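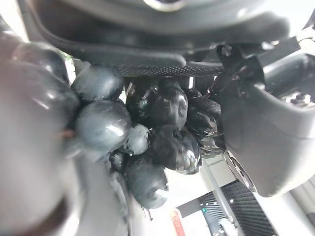
3.2 Fruit

Bunched grapes turned out to be the richest material in the whole study. We bought dark table grapes from two growers, Gullow and Pitum, and kept them in small clusters, stems on. The bloom, that dusty coat on the skin, is a lovely thing to work with: it differs from grape to grape even within one cluster, and it dulls the shine wherever it is thick. We scored bloom on a scale of 5 levels for more than 400 grapes (the July fruit scored highest!). The Jalow clusters were scored at 18 °C.

Figure 4. View over the pale floor.
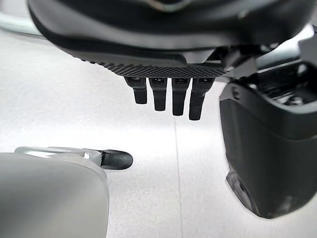
3.3 Scoring

Each cluster was scored twice, eight hours apart, and we kept both scores.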